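Two builders, one floor: the Skivix project

Nnamdi Ogunleye has been building the Skivix in his half of a shared workshop in Farham for two years. It is a two-wheeled base with a single folding arm, meant to pick things up off a floor. He does the mechanical work. Ifeanyi Amadi writes the software. We talked at the bench on May 6, 2022, with the left drive motor out and its gearbox open.

"Backlash," Ogunleye says, when asked what is wrong with it. "I bought the cheap gearboxes. You turn the wheel by hand and there is play before the motor feels it. Across a room that adds up."

The frame is aluminum extrusion, bolted so that it can be taken apart for transport. The battery sits low and to the rear to offset the arm. A first version had it in front. "It tipped at full reach," he says. "I should have done the math before I cut the plate."

The wheel encoders give 2000 counts per turn, more than the gearboxes deserve. Amadi would have spent the money the other way around. "Good gears, coarse encoders," he says. "I can filter a coarse signal. I can't filter a loose shaft."

Control is split between two boards. A small one runs the motor loop at 500 hertz and does nothing else. The larger one handles the camera and the planning, and it is allowed to be late. If the small board hears nothing from it for a set time, the wheels stop. Amadi added that rule after an early version drove into the leg of a drill press.

Most of the driving now happens in a simulator the pair call Tonar. Amadi built its rooms himself and kept the textures plain to hold the frame rate up on an old desktop. The room open on his screen is a bedroom, with a long run of floor between the bed and a table.
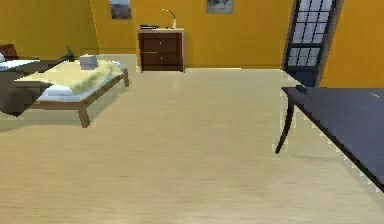 Bedroom scene in Tonar, seen from low down.

"Furniture legs are the hard part," Amadi says. "A wall is easy. A thin leg takes up very few pixels until you are close to it."

His last batch was 69 runs across several rooms, of which 51 reached the goal without contact. Ogunleye is not impressed by either number. "The simulator has perfect gearboxes," he says.

Amadi agrees, and has started adding false play to the simulated wheels. He wants measured values for it - which means the left gearbox has to go back together first. Ogunleye has new shims on order from McPhee and expects to fit them before the end of May.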